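Woment Countertop Dish Rack, Two-Tier: Review After a Winter of Daily Use

17 April 2019

I bought the Woment rack in February to replace a coated wire one that had started to rust at the welds. It has been next to my sink ever since and has been loaded at least twice a day. I paid full price for it at Stamonholm, the housewares store near me, and nobody sent me anything for free.

The rack comes flat in a box with 4 side pieces, two shelves, a drip tray, a cutlery cup and a bag of screws. Assembly took me 10 minutes with the small wrench that comes with it. The instructions are drawings only, and the drawing for the lower shelf is wrong. It shows the spout notch facing the wall. If you build it that way, the tray won't slide in, and you have to take two screws back out and turn the shelf. Leave all the screws loose until everything is lined up, then tighten them.

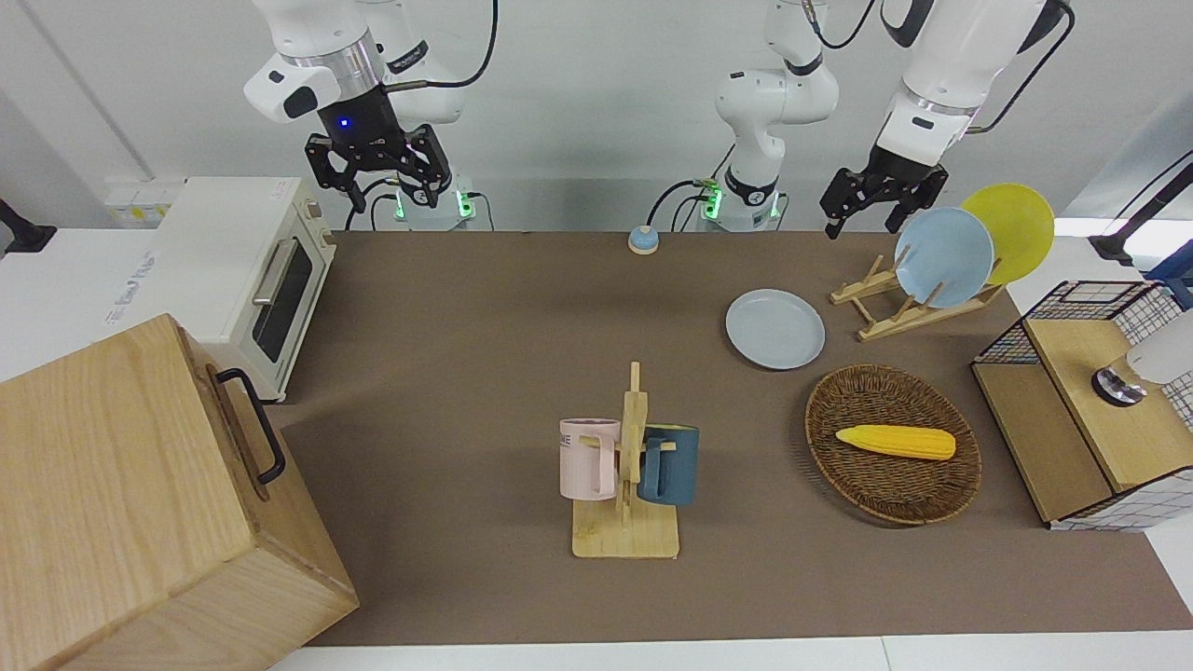

Footprint matters more to me than capacity, and on that point the Woment does fine. It is taller than my old rack but takes up less counter. With a low upper cabinet you should measure first, as tall glasses on the top shelf need clearance to lift out. Mine come within a finger's width of the cabinet light.

The feet are rubber and push into the frame. One of them came off the first week when I slid the rack across the counter. I put it back with a drop of glue and it has stayed put. The other three have never moved.

Draining is the main job, and the tray does it well. It slopes toward a spout that can point left, right or forward. On my counter the spout reaches over the lip of the sink with a little to spare. If your sink has a raised edge it may not reach, and then you are emptying the tray by hand. Water does collect in the back corner opposite the spout. I wipe that corner every few days and it has not gone slimy.

The rack has no place for mugs other than the top shelf, and they use up the space quickly. A separate stand is a better answer if you own more than a few. Cups dry faster hanging than they do upside down on a flat shelf, where the steam stays trapped under the rim.

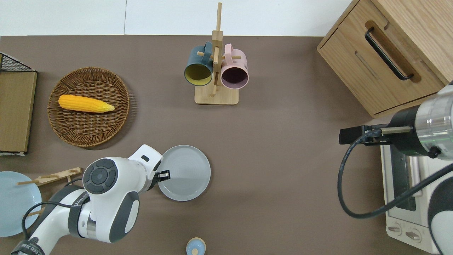

Plates and bowls

The plate slots are on the lower shelf. They are spaced for ordinary dinner plates and hold them upright without leaning. Side plates are fine too. Deep pasta bowls are the weak spot. They take two slots each and tip forward unless there is something in front of them. I ended up putting bowls on the top shelf and keeping the bottom for plates only.

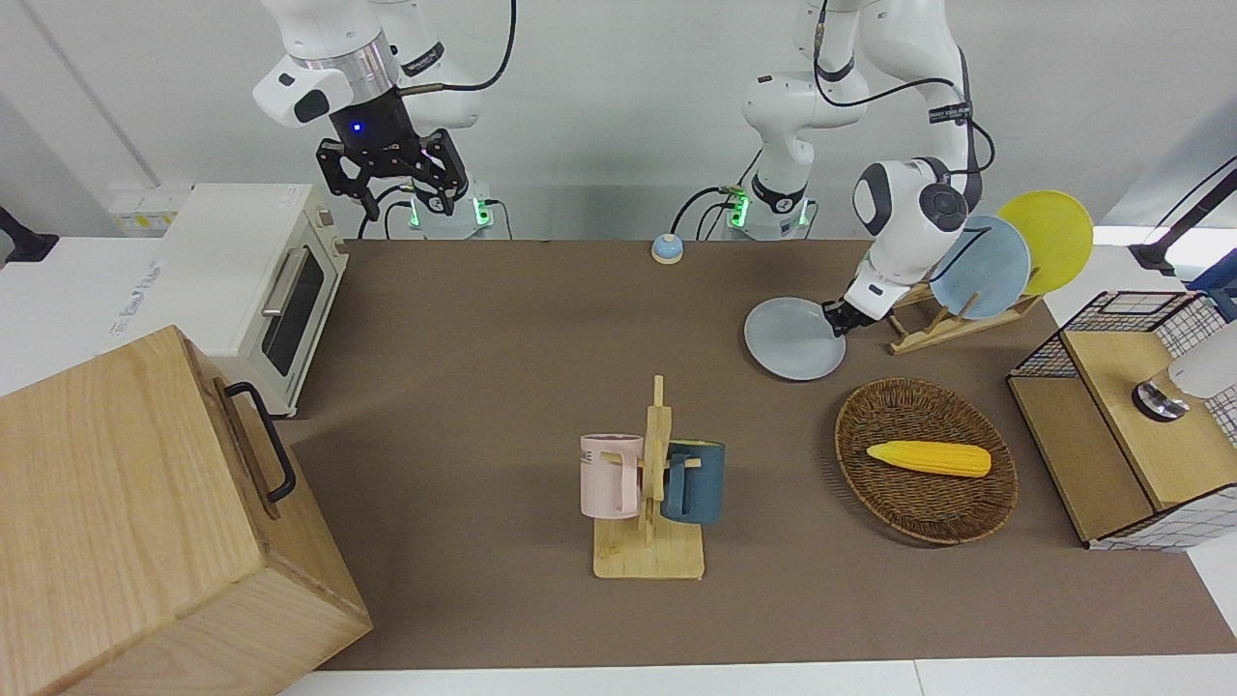 Loading from the front is easier than loading from above, at least with the top shelf in place. The slots are deep, and you have to get each plate fairly upright before it will drop in. A round plate held flat by the rim, like the pale gray one in the photo, has to be turned on edge first, and the lower shelf gives you less room to do that than an open single-tier rack would. After a week I stopped noticing.

Cutlery cup

The cup hooks on either end. It has a divider and drain holes in the bottom, but the holes are wide enough for a thin chopstick or a skewer to poke through and jam the tray. Forks and spoons are no trouble. Sharp knives I dry by hand.

Finish and rust

No rust so far. The coating has one chip where I dropped a cast iron lid on it, and the metal under the chip is still clean. My water is hard, so white spots build up on the tray. Vinegar takes them off.

Compared with others

I used the Grorkomska single-tier rack for a month before this one. It is sturdier and the slots are better for bowls, but it is wide and the tray has no spout. The Shakya folding rack is cheaper and puts away in a drawer. It also wobbles when it is full.
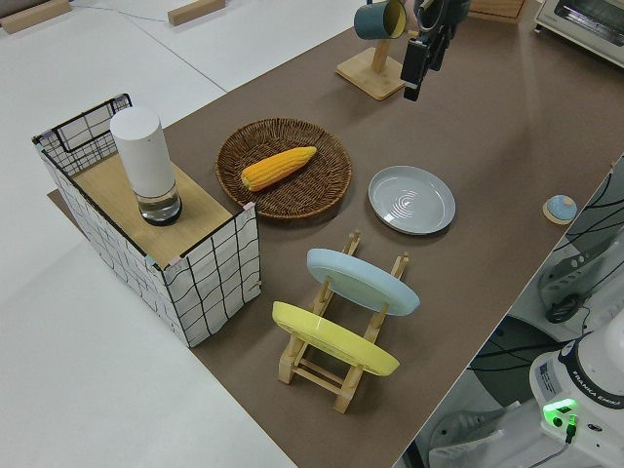
Can the top shelf be left off?

The lower half stands by itself with 4 of the screws removed, and it is stable that way. You lose the glass storage, but large pots fit much better.

Rating

I would buy the Woment again for a small kitchen. For a big household that uses a lot of bowls, I would get the Grorkomska and give up the counter space. Replacement feet are sold separately at Stamonholm, in packs of 4.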